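Fold lines in backdrop cloth — iron or live with it?

rinaldi_o
Blue backdrop, 12 days in its packet. The creases have formed a grid and moved in. Iron it?

Marulanda_R
Steam it. Hang it up first and work from the top.

povirport2
Disagree. Leave it. Faint lines vanish once there's something pale in front.

Marulanda_R
They vanish for you, povirport2. Some of us own glasses.

povirport2
Mine, unironed, with a long cream strip held up against it. The fold across the upper third is the worst one — I've slept fine.

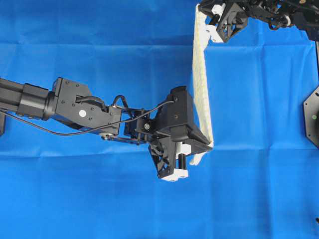
Reply 6
rinaldi_o
I can see that fold from my kitchen. Getting the steamer out.

sanna115
Low heat, and try a corner first. I have 2 backdrops and one of them is shiny now.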